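Home Articles Bench notes Opinion Contact

The wrist camera is not a spare head camera

There is a habit in gripper comparisons of scoring the hand and ignoring where it was watched from. I think this makes most published comparisons of dexterous hands close to useless for anyone who has to choose one.

Kwame Sulemana and I spent the better part of December on a comparison for Flidholm, with a bathroom vanity as the test fixture. The task list had 8 items, all of them dull: toothpaste, towel, and so on. The candidates were the multi-fingered hand and a parallel jaw of the usual sort, run from the same controller. Each item was attempted 25 times per end effector.

The argument for the jaw is well known. It has one degree of freedom, it is cheap to repair, and for a tube of toothpaste it is perfectly adequate. Brenda Hartley made that case on this site in the spring and I have no quarrel with her numbers. My quarrel is with the towel. A jaw pinches cloth at one point and the rest of the cloth does as it likes. Fingers can press a fold against a bar and hold it there while the second arm moves.

Whether the controller knows that this has happened is a camera question, and the views differ a good deal.
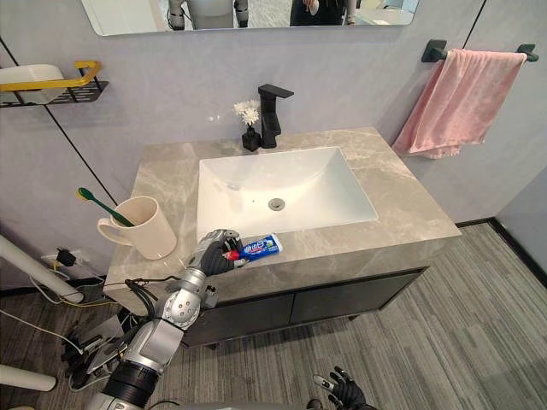
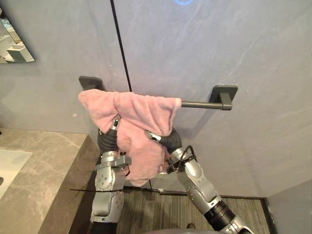
The first two are head views, toothpaste and then towel. The next two are from the wrist.
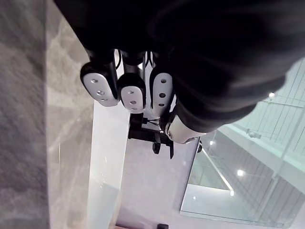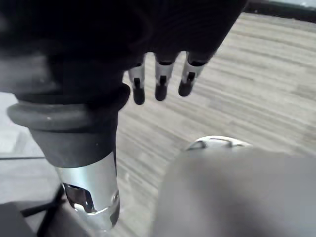
What the views are good for

The head camera gives you the workpiece and its surroundings in one go. It is the view I would keep if I could keep only one. Its weakness is occlusion: once a fingertip goes into a fold, contact has to be inferred from the shape of the cloth.

The wrist camera is sold as the cure. With a jaw it mostly is, as two fingers leave plenty of gap to look through. With a multi-fingered hand a large part of the picture is hand. That is useful for checking finger pose against the encoders, and we caught 2 calibration faults that way. It is a poor way to find a towel. Ciarán Gilmartin disagrees and would add a second wrist camera on the palm side. I would sooner spend the money on fingertip sensing.

My recommendation to Flidholm was the fingered hand, head camera as primary, wrist view for finger pose only. Anyone quoting a success rate for a hand should state the camera position beside it.

Related
Adamczyk controller: notes on latency
Ita Foley on cable routing at the wrist
Jaw or fingers? A reply from Brenda Hartley

This site uses cookies to remember your settings. Accept Manage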